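July 31, 2026

Up at six to get the last of the door hangers before the heat. Costel had the boxes stacked in the back hall of the Talo office already, sorted by street, so I took the east side of Gadham and was done by ten. Of the doors that opened, most people knew there was a primary coming and fewer knew the date. One man wanted to talk about the sewer bond for a long time. I wrote his address down for Inmaculada, who can explain the bond better than I can.

Ottilie called at lunch. The county clerk has accepted our petition with 310 valid signatures, so the name stays on the ballot and the challenge is finished. I had expected it to drag on into next week. She sounded tired and said she would send the letter over as soon as she had a scan of it. I have been worrying over those sheets since March and now there is nothing to do about them, which feels odd.

The afternoon went to the debate. Chiriac's people want it moved from the high school to the Hodoroagă hall, which seats 70 and has no parking. Their reason is the air conditioning. Ours is that a small room suits a man who has been in office for eight years and would like fewer people to hear the questions. Inmaculada told me not to put that in the email, and I didn't. I wrote that we prefer the original site and asked for an answer by Monday. 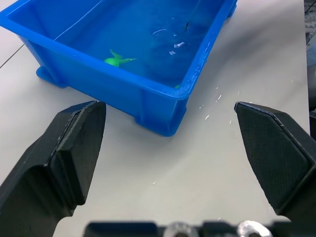
Blue tub with water in it.

Went back out at five with Gheorghița, who is new and a little shy at the doors but writes very clear notes. We did two streets near the Sukent plant. The shift had just let out and people were in their driveways, so it was easier to get them talking. Most of it was about the bus line being cut. The council voted on that in the spring and Octavian Chiriac voted yes, and a good number of them knew that without being told. Gheorghița asked one woman if she would take a yard sign and she took two, one for her sister.

I don't think the bus line alone wins it. The people who ride it are not the people who vote in August, and Costel keeps saying the same. But we should have it on the next mailer, above the bond. I will bring it up on the call tomorrow.

Got home after eight. Ate standing up. The clerk's letter was in my inbox and I printed it and put it in the folder with the petition sheets. My left heel has a blister and I need to find the other shoes before morning.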